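Search this forum Go Advanced search

Home | Forums | Beading & Jewelry | Selling | Members | Log in

Print this thread | E-mail to a friend

Pricing simple strung bracelets – what do you charge?

clasp_and_dagger wrote:
Okay, I need a sanity check. I've been selling seed bead and small round bead bracelets at the Clarkent street market since May and I'm at 12 bucks each. A lady at the next table told me I'm dragging everybody down and should be at 20. I string fast and my beads come from Dudska in the big bags, so my cost is tiny. Am I really hurting people??

knotty_in_ohio wrote:
She's right, sorry! You aren't counting your hours. Cost of beads is the smallest part. I went from 14 to 22 last year and lost maybe two regulars, and they were the ones who always wanted a discount anyway.

stringtheory668 wrote:
Gonna disagree with knotty. It depends so much on the market. Clarkent is flip-flops and kettle corn, people have a twenty in their pocket and they want change back. I do 170 bracelets in a good season at 12 and I go home with an empty table. At 20 I'd go home with a full one and a sunburn.

What does make a difference for me is keeping things sorted so I'm not wasting half an evening hunting for a size. Plain white strand and my clear and smoky boxes:
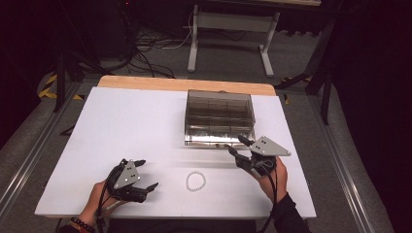
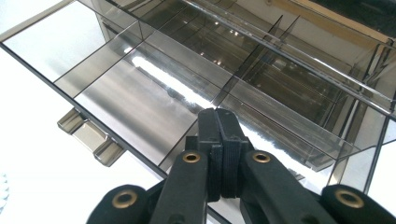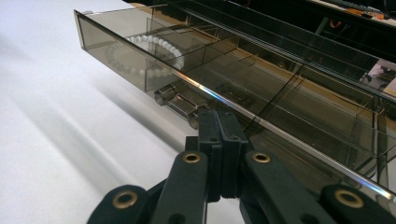

Anyway, 12 works if your prep time is short. If you're spending an hour on each one then no, of course it doesn't, and that goes for 20 too. Time yourself for one evening before you change any signs.

knotty_in_ohio wrote:
An empty table means you're too cheap, stringtheory. I will die on this hill.

stringtheory668 wrote:
Or it means I packed right! We've had this fight before – I still like my empty table.

beadlam wrote:
Can I jump in about cord? If she's using the cheap stretchy stuff then 12 is fair, and if it's the good Nseir cord with a crimp cover I think 18 is fine. I had 2 come back to me snapped this summer, both on the cheap cord, and I had to remake them free. That eats your profit in a hurry.

clasp_and_dagger wrote:
Cheap stretchy, guilty. I do double it and glue the knot. Ordering some Nseir tonight to try. What about doing both, 12 for stretch and 18 for the good cord with a clasp?

beadlam wrote:
Yes, do that. Put the 18s up on a stand so they look different from the rest. I'd skip glue on the clasp ones, it goes cloudy on me.

knotty_in_ohio wrote:
I can live with 18. Has anybody done the Prudulden craft fair, by the way? Their booth fee went up again and I'm on the fence.

Last post 8/29/23

Home | Forums | Members | Back to top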